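Can a machine tidy a desk yet?
Gallery, 24/06/2022
Words by Ruth Rudd

Clearing a desk is near the top of most lists of chores people would hand over if they could. It sounds easy beside ironing or changing a bed. Everything is within reach, most of it is light, and very little of it breaks.

The team at Trusholm has been working on it since last July, in the same office where they do their paperwork. Kieran Bellamy runs the trials. He keeps a log of every attempted pick, and it passed 3,000 entries this spring. Boxes, mugs and staplers go well. Flat things go badly. A card or a single sheet lying on a desk gives a set of fingers almost nothing to hold, and the usual answer, sliding it to the edge and pinching it there, needs a clear path that a working desk seldom has.

A small see-through card lies flat beside the wooden organiser, with a hand resting close to it. The laptop and a black cable take up the desk on the other side of the organiser.
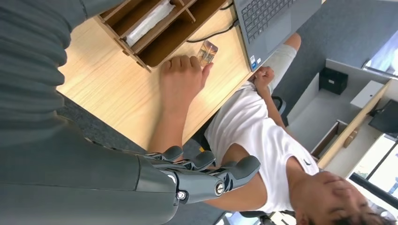
Ryan Hartley thinks the whole exercise starts at the wrong end. Picking a card up is a problem of fingers, he wrote to us, and fingers will get better. Knowing whether the card is rubbish, or the one thing on the desk its owner will want after lunch, is a different matter, and he would not let anything clear his own desk until it could ask him first.

Bellamy partly agrees. At present the sorting is done by a person, who tells the system what goes in which compartment before a run begins. Of the last 300 flat items tried, 32 were picked up cleanly at the first go. Cables are left out altogether for now.

The shop-floor version is further on. Clegg has a packing bench at Harerley where a machine returns hand tools to their trays at the end of a shift. The trays never move and the tools are always the same, so the job is much narrower. It still stops if somebody leaves a glove on the bench.

Amber Ashworth will be at Harerley in July for the next gallery, which covers shelves and stockrooms.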